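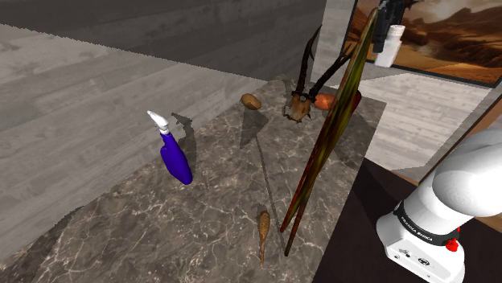 Marble table, first layout. The Franka is bottom right, waiting its turn.

Gripper swap gallery -- the Samstead sim table

I've been meaning to put this page up since April. For anyone who's just wandered in, I spend my evenings trying different grippers on the same simulated arm, with the same clutter on the same table, and writing down which one makes a mess of it. Everything runs in Samstead, a little home-made set-up I've been bolting together on my desktop, and the shot at the top is the layout I keep coming back to.

I like it because the objects are so badly matched! A blue spray bottle, a potato, a wooden spoon, a set of antlers on a bit of skull, and that enormous mottled pole leaning right through the middle. If a gripper only copes with nice tidy boxes, this lot finds it out pretty quickly.

So far I've put three grippers through it. The Rirnari is a plain two-finger job with flat pads, the Natance has softer, curved fingers, and the Vi is a suction cup (I know, I know, suction on antlers, but I wanted a number for it). Each one got 4 objects to go for, the bottle, the potato, the spoon and the antlers, and I ran 712 attempts altogether with the start positions nudged a bit each time.

The Rirnari was best on the spoon by miles. Flat pads and a thin handle just get on with each other. It was hopeless on the potato until I turned the pad friction up, and then it was only middling. The Natance loved the potato and was decent on the spray bottle as long as it went for the body and left the trigger alone -- go in too high and the wrist ends up at a daft angle.

The Vi managed the bottle more than 108 times, far better than I'd guessed, and the antlers precisely never. I'm keeping it in the line-up anyway.

The pole isn't a target, by the way, it's there to be avoided. My planner kept taking the short way across the table and clipping it, so I've padded the collision shape by 2 centimetres and the paths look a lot calmer now, if a bit slower.

Next job is the camera. I've been using one high, angled view, and I'd like to try a second one down on the wrist, mostly for the antlers. I'll add those pictures to this page when I've got some worth looking at.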